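The Town That Kept Its Ferry

Sat 1 January

Print this article | E-mail this article

The first boat out of Livell leaves at ten past six, and in winter it leaves in the dark. It carries bread, mail, two or three nurses going to work at the clinic in Luveo, and whoever else needs to be across the river before seven. The crossing takes 21 minutes. By road, going around through the bridge at Rurnari, the same trip is well over an hour.

Livell has 2,187 residents and no other public transportation. When the state offered to replace the ferry with a bus in the 1990s, the town voted to take over the boat and run it. It has done so ever since, through two engine replacements and one very bad flood.

The current boat, the Jaidee, holds nine cars and 176 passengers. She was built for a lake service farther north and bought secondhand. Her car deck is a little too wide for the old landing on the Livell side, so the town had to cut back the concrete, a job that closed the crossing for most of one November. People still talk about that month. Several families moved in with relatives on the other bank so their children could get to school.
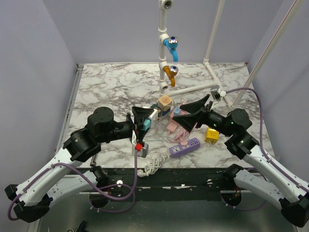 Fares cover a bit more than half the cost of running the service. The rest comes from the town budget and from freight. A lumber yard in Luveo sends its smaller orders over by water, and in the fall the orchards above Livell ship apples the other way. A foot passenger pays two dollars. Anyone over 70 rides free, and so do dogs.

The crew works in shifts of three: a captain, an engineer and a deckhand. Licensed captains are hard to find at the wages a small town can pay, and the last opening went unfilled for nearly 100 days. During that stretch the evening boats were dropped and the restaurant by the landing closed early.

Ice is the other worry. The river rarely freezes all the way across now, but loose ice comes down from Rurnari after a thaw and can stop the boat for a morning. A chalkboard at the landing gives the day's conditions. Most regulars check it from the car, with the heater on, before they bother to get in line.

A new ramp on the Luveo side is planned for the spring. The boat will keep to its winter timetable until the work is done.

Related articles
Winter Roads in the River Counties
What a Small Orchard Earns
The Rurnari Bridge, Then and Now
Lunch by the Landing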